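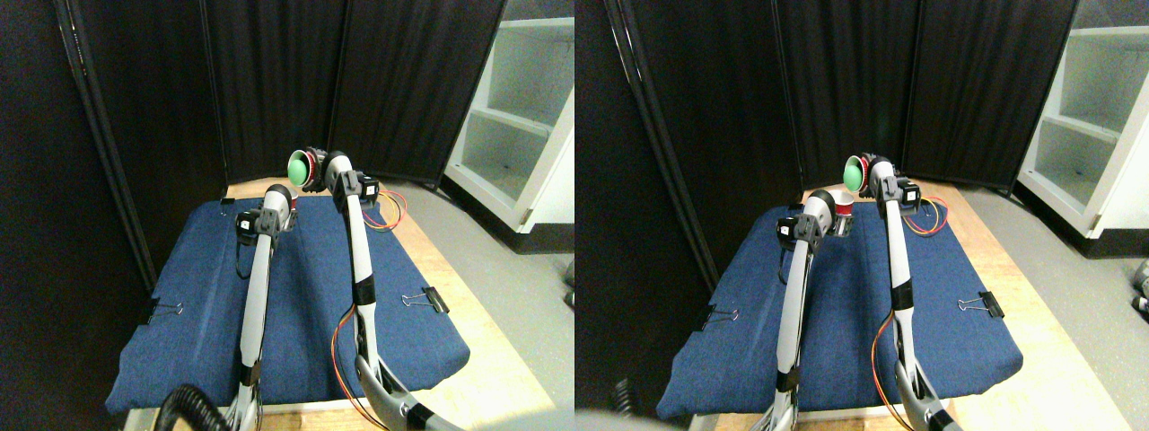 Bench rules for two-arm stations: what changes in February

The revised bench rules for two-arm stations take effect in February. They replace the Disus sheet that has been taped up beside most stations, and they apply to anyone running arms at the Mollent site, including students and visitors working under supervision. Jana Kramer wrote the new version after going through 738 entries in the shared log, of which 194 had a note along the lines of "cloth moved" or "cable caught". Most of those runs had to be thrown out.

Work surface. Fabric covers are to be clipped on at least two opposite sides before power goes on. Binder clips are fine. Turn the handles flat where you can and keep them out of the reach of either gripper. If the cover has wrinkled enough to tip a light object, switch off and re-stretch it. Don't smooth it by hand with the arms live.

Cables. Loose servo wiring is allowed on a station in development, but it has to be checked through the full range of the arm at slow speed at the start of each session. Any loop that can pass under a gripper gets tied back. Power cables stay on the operator's side of the table.

Objects. Cups, balls and other light items go at the far side of the board, within reach of both arms but clear of the edge. Only one arm may hold or push a given object unless the task sheet says it's a handover. 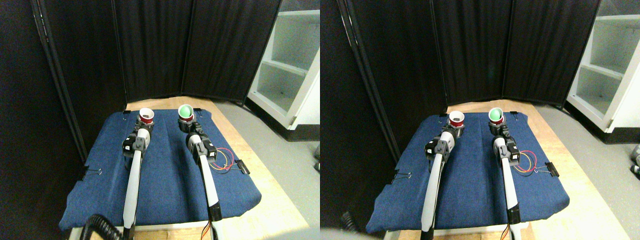

Both grippers should be brought to a stop before anyone resets the objects by hand. A paused program doesn't count as stopped. Use the switch, wait for the second person to say it's off, then reach in. The old sheet was vague on this point and people read it differently, so the wording is now the same for every station.

Screens and background. Folding screens must stand on their own without leaning on the table. Leave 60 centimetres clear on the side you walk in from. Shelving near a station can stay where it is, but please don't use the floor beside the table for storage.

Logging. Each session needs 2 sets of initials, one from the operator and one from whoever did the cable check. The Avex form has a new box for this. Paper copies are still accepted at the Rathjen room until the old pads run out.

Asif Talpur is doing a walk-through at each station and will initial the new sheet once the surface and cable items are in order. Stations without an initialled sheet can be used for setup but not for recorded runs. Send questions about the wording to Jana, and questions about clips, ties or spare covers to Asif.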